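Home | News | Products | Support | Contact

FOR IMMEDIATE RELEASE
29/04/2025

Clola Opens Up Its Gripper Care Routine, and I Get to Tell You About It

Hi, I'm Iqra Sandhu, and I look after the Prata hand-held grippers at Clola. Normally our press releases are written by people with much tidier desks than mine, but this one is about maintenance, so they handed me the keyboard. As of today the full care routine for the Prata pair is free to read and free to copy, whether you bought your grippers from us or not!

The routine started last October as a page of my own notes taped inside a cupboard door. It grew. It now runs to 11 steps, and a person who has done it a few times can get through the whole thing before the coffee is ready (I'm a slow coffee maker, to be fair). We've logged 2150 hours of use across our own Prata sets with it, and I've rewritten the part about fingers more times than I'd like to admit.

Fingers are where I always begin. Open the jaws all the way, hold the gripper low over a plain tabletop with decent light, and look at both fingers through the gripper's own camera before you look at them with your eyes. You want to know what the camera knows. Check the tips, then the upper edges, then the inner faces, and write down anything rough or chipped along with which side it's on. 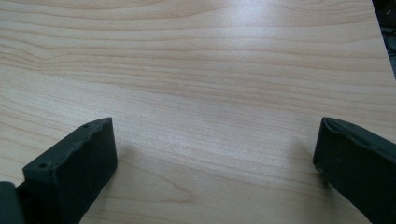
A rough ridge doesn't mean the finger goes in the trash. I run a fingertip along it, and if nothing catches and the jaws still meet evenly when I close them, that finger stays on and gets looked at again next week. If something does catch, swap both fingers together. I know, I know, it feels wasteful — but one new finger facing one old one will have you chasing a crooked grip all afternoon. Spare pairs are packed as matched sets for exactly this.

After that come the screws, the cable and the marker plate. Snug the screws by hand with the short driver. Follow the cable from the back of the gripper all the way down and leave a nice lazy loop near your wrist so it never tugs when you reach. Wipe the marker plate with a dry cloth only, please! I once used glass cleaner on one and had to print a new plate the same day.

Then we do the reach test, which is my favorite part. Set a light cup inside a basket, sit down with a gripper in each hand, and bring one in over the rim, nice and slow. What you're feeling for is drag in the trigger and any twist in the wrist as the jaws come up to the cup. 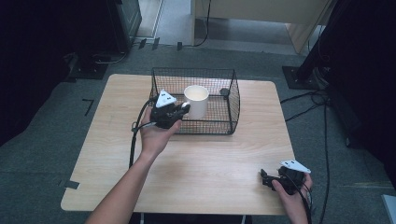 Do it with the left, do it with the right, then trade the basket to the other side of the table and go again. Nine good closes per hand is our pass mark. If you're getting a stiff one in the middle of an otherwise happy run, it's nearly always the cable clip sitting too close to the housing, so move that before you take anything apart. Please don't oil the jaws. I get that question every week.

The routine comes with a one-page log sheet, the matched finger part numbers, and a short troubleshooting section that I wrote mostly from my own mistakes. A version for the older Mivis handles is on the way too. Those have a different trigger spring, so hold off on using the Prata screw settings with them for now.

We tried the draft with 170 Prata owners before putting it out, and their notes are all over the final text. One of them talked me into moving the cable check ahead of the marker plate, and I've been happier ever since.

You can download everything from the Support page on the Clola site. If a step doesn't make sense on your bench, write to the Prata support desk and put my name in the subject line. It'll reach me, and I do read them all, usually with a gripper in my other hand.

Media contact: Iqra Sandhu, Clola

Recent releases
Prata Matched Finger Sets Now Sold in Single Packs
Mivis Handle Owners: Trigger Spring Update
Clola and Ulta Team Up on Cable Clips
Prata Log Sheet Gets a Large-Print Version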